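Print | E-mail
Updated July – by the Flalonora desk
Search this site Go

Kastard Open Day

The Kastard Open Day is a yearly home-robot demonstration in Dorkby, run by the Radebe workshop. I've gone twice now, and I love it! Visitors come through in small groups (more than 80 people signed up this time), and the two-armed robot tidies a living room while you watch.
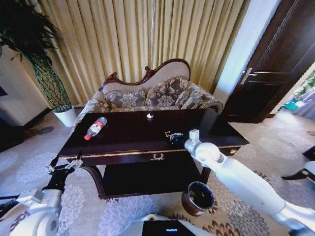

Tickets are free, but you do have to book. My group got the 2 p.m. slot and stayed 50 minutes – long enough for plenty of questions about the grippers.

See also: Home robots, Dorkby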